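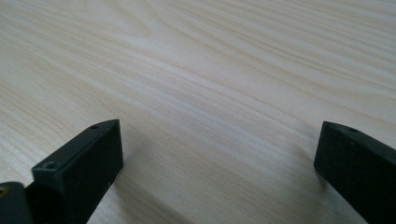

# Vikora Hand Gripper (club build)

Hi! I'm the student who runs the equipment pages for the Drollwood robotics club, and the Vikora is my favorite thing in the whole cabinet, so this page is longer than the others. If you only want to sign one out, skip down to Borrowing. If you're from another school and you want to buy a kit or print your own, skip further.

The Vikora is a two-finger gripper that you hold in your hand. You squeeze the trigger, the fingers come together, you let go and they open up again. A small camera rides along on top looking down past the fingers, so whatever you do with it gets recorded from the gripper's own point of view. We use those recordings to teach the arm in the back room to do the same job, and the arm wears the same fingers as the handheld, so what it sees later looks a lot like what you saw when you were recording. That was the big idea behind our project last year and we're still going with it, because the pick-and-place event at Drollemholm got harder and we got greedy.

## What's in the case

- the gripper body with trigger and wrist strap
- one pair of black block fingers, already mounted
- one pair of soft-pad fingers in the side pocket (please put them back in the side pocket)
- camera and mount
- the short USB cable and the long one
- hex driver and a little bag of spare screws
- the foam, which I cut myself and am weirdly proud of

The case has a sticker with 1861 on it. That's the school's inventory number and you'll need it for the sign-out sheet.

## The fingers

People ask about these more than anything else, so okay.

The standard ones are chunky matte black blocks with square corners. They look a bit much when you first pick the thing up, and new members always want the skinny ones. We tried skinny! We printed a whole run of skinny fingers in the fall and they flexed so much that a full water bottle would just roll out of them sideways. The blocks don't flex. They weigh 71 grams each with the screws in, and you do feel that at the end of a long session, but I'd take a tired wrist over a dropped bottle.

The small screw holes along the top edges are for attachments. So far we have the soft pads, a pair of hooks for drawer handles, and a thing for holding a sponge that kind of works. If you design your own attachment, use the hole pattern in the shared folder and please don't measure it off the real fingers with a ruler. I did that. My first hooks sat crooked and I filed the holes out until they fit, and then of course they wobbled.

The fingers pick up dust and little scuffs and that's fine. Wipe them with a dry cloth. The inner faces matter more than the outside, so if something is sticking up there (a burr, a blob of old glue) knock it down with the 1000 grit paper, a few light strokes, and stop. Don't polish them. Shiny fingers throw reflections into the camera, and one of our worst weeks of data came from somebody being very helpful with a buffing wheel. Somebody was me.

## Recording with it

You don't need to know any programming to do this part, which is why we start new members on it. Clear a table, put out the objects for the task, and do the task. Then reset and do it again, and again. Bring a friend, it's much more fun with two people, one recording and one resetting.

Stuff I wish I'd known when I started:

**Begin with the gripper open.** Fully open, both fingers in view, pointed at the table, and hold still while the light blinks. The software uses that to work out where the fingers are. If you start with them half shut, every width in that recording comes out wrong, and you won't find out until somebody tries to train on it and gets annoyed with you in the group chat.

**Go slower than feels normal.** Your hand is a lot quicker than the arm. I pretend I'm moving through pudding.

**Watch out for pale, smooth tabletops.** They look great and dark fingers show up really well against them, but a satin finish can give you a bright washed-out stripe wherever the light lands, and a white cup sitting in that stripe more or less vanishes. Turn the table or kill one bank of lights. Tables with visible grain are nicer than plain white ones for us, as the tracking likes having some streaks to hold on to. Plain white is the worst. The lunchroom tables are plain white. Please stop recording in the lunchroom.

**Keep your other hand out of it.** If the cup tips over, let it tip, finish the recording, and mark it as a miss. We keep the misses in their own folder and they've been surprisingly handy.

**Vary things a little.** Move the cup. Come in from the left sometimes. My first batch had the cup in the exact same spot every time, and the arm learned to grab that spot very confidently, cup or no cup.

A good session is 5 minutes of setup and then as long as your wrist is happy. Take breaks!

## Specs

| | |
|---|---|
| Type | hand-held, two-finger, trigger operated |
| Finger material | printed plastic, matte black |
| Finger weight | 71 g each, screws included |
| Camera | USB, fixed focus, sits above the fingers |
| Power | through the USB cable, no battery |
| Fits our arm | yes, same finger mount |
| Left-handed | yes, move the strap over |
| Waterproof | no no no |

I left the grip force off because our number came from squeezing a kitchen scale and I don't trust it. It'll hold a full water bottle. It won't open a jar, and please don't try, as the linkage is the one part I can't print overnight.

## Looking after it

Check the screws before you go out and again when you come back. The joints at the base of the fingers are where things work loose, and you'll hear it before you see it, sort of a click when you let go of the trigger. Snug is enough. The screws go into plastic and if you lean on the driver you'll strip the hole, and then the finger is scrap and I get to print another one.

If one finger closes ahead of the other, the linkage has slipped a tooth. It isn't broken. Open the gripper all the way, take the cover off, lift the small gear, line up the two dots, put the gear back down. There's a drawing inside the lid of the case. If you've never done it, grab me before practice and we'll do it together, it's oddly satisfying.

Don't leave it in a car. The body is PLA and it droops. Version one of the Vikora lives on the shelf above the printer looking like a melted candle.

And wipe the lens! A fingerprint on the lens looks like fog in every single recording.

## Borrowing

Any member who's done the short intro can sign one out. Write 1861 on the sheet, your name, and when you're bringing it back. Overnight is fine, weekends are fine, holidays you have to ask first. Upload your recordings before you return it, because the first thing the next person does is clear the card.

If something broke, just put a note in the case. I'm not going to be mad. I've broken more of these than anyone in the club and I write the page. What does make me grumpy is opening the case right before a competition and finding a finger held on with tape and no note.

## Kits and files for other schools

A few teams asked after Drollemholm, so we now sell a small batch of kits each year, mostly to pay for filament and the bus. You get the printed parts, the screws, the springs, the linkage set and a printed build guide with my very bad drawings in it. You supply your own camera. The linkage sets come from Heinonen, the machine shop down the road, and they do them in between their real jobs, so when they're busy you wait and so do we. The next batch should go out in November.

Black only. I know, I know, everyone wants team colors. We ran orange fingers for a while and the tracking kept mixing them up with the orange practice blocks, so we went back to black and life got easier. If you print your own you can do any color you like, just pick one that isn't on your table.

The print files are free, with the same hole pattern we use, so attachments swap between teams. Print the fingers standing up with plenty of walls. Lying flat they come out prettier and then they split along the layers the first time you catch something heavy. Slow your printer down for the hinge area too, mine always got stringy there at full speed.

To order, use the form on the club page and write "Vikora" in the subject box, otherwise it lands with the T-shirt orders and I don't see it for ages. Tell us which arm you're using, if you have one. We've only fitted ours to our own arm, but two other mounts are drawn up and I'd love for somebody to test them.

## Still on my list

A quieter trigger. The spring makes a *sproing* on every release, and after an afternoon of recording it gets into your head.

A longer strap, since the taller kids keep complaining.

Better sponge holder. If you have ideas, leave a sketch in the case, I check it most days after practice.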